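Subject: Re: [teleop] Memory module demos, drift near the slots

Čestmír Koubek wrote:

> Of the 8 demonstrations you uploaded from Morkholm, 2 stall just before
> the module goes in. Is that the operator hesitating or the follower
> lagging? And is the case upright or flat?

Operator. The leader and follower traces agree to the end, and the pause shows in both. The case is flat on its side, panel off, with the fixture plate to the left of it. 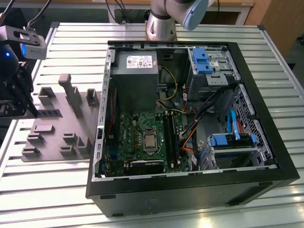 1. **Approach.** Come in from the plate side and stay high until past the power supply. The yellow and black wires loop towards the middle of the case and are easy to snag.
2. **Alignment.** Turn the leader scaling down to 5 before lowering over the slots. Both stalled runs were driven at full scale.
3. **Hand guiding.** I tried it for the last push. The force readings include my own hand, so I have left those runs out.

I'll re-record the two at reduced scale and keep the 900-step limit. Please don't retrain on the old set until they are up.

Billdale list archive has the earlier thread on scaling.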